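About Us

Hi, and welcome to Edgate! I started this label at my kitchen table in Stulport with a secondhand sewing machine, a roll of navy linen and no plan beyond making one pair of pants that fit me properly. I'd spent years buying trousers that gaped at the back and pinched at the front, then paying somebody else to fix them. The first pair took me most of a winter. The second pair took a weekend, and my sister walked off with it.

That pattern became the Cassim, and it's still what most people come to us for. It's a high-waisted, wide-leg pant with deep pockets (real ones, you can get a whole hand and a phone in there) and a waistband with enough seam left inside that any tailor can let it out later. We've changed the rise twice and the pocket lining more times than I'd like to admit. The leg hasn't changed at all.

After that came the Jumitz, our chore coat, which I designed mostly because I wanted something to throw over a dress in May when the mornings are still cold. It comes in washed canvas or a heavier wool, and the wool one sells out every fall no matter how many we cut. Sorry! We're trying!

These days we have a proper workroom in Stulport, up two flights of stairs, with big windows and terrible parking. Everything is cut and sewn there. Last year we finished 3,804 pieces, and this year we're hoping to reach 4,000 — which sounds like a lot until you hear what the big chains make before lunch. We like being this size. I still check the fit on every new style myself, and I still answer a good chunk of the emails, usually late at night with a cup of tea.

Fabric is the part I could talk about forever. We buy linen, cotton canvas and wool, mostly in short runs, so a color might be around for one season and then gone. If you fell in love with the rust linen, I did too, and I've asked the mill about it more than once. Buttons are corozo or horn. We don't use elastic in the waistbands except in the pull-on shorts, where you'd be annoyed if we left it out.

Sizing used to be a sore spot. We started with five sizes, because five was what I could afford to grade, and I got some very fair letters about it. We now make sixteen, in two leg lengths, and the models on our product pages wear a whole range of them. None of the pictures are slimmed or smoothed. If a hem wrinkles, you'll see it wrinkle.

We also do repairs. Send back anything with our label in it and we'll mend it for the price of postage, whether it's a popped button or a blown-out knee. The repair shelf had 192 pieces come through last year and my favorite was a pair of Cassims with paint all over them, which the owner begged us not to wash.

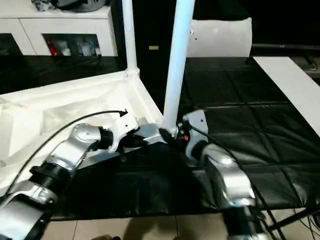
Ottilie wrote to us that she'd worn her Jumitz coat through three moves and a wedding, and that the only thing she'd change is the inside pocket, which she wants an inch deeper. So we're making it an inch deeper, starting with the next batch of wool.

The shop downstairs is open from 10 in the morning until 6, and you're welcome to try things on even if you plan to go home and think about it for a month. Our mailing list has 3,099 people on it now, and they hear about new colors first, along with sample sales and the odd long ramble from me about pockets. Come join us, or just write and say hello!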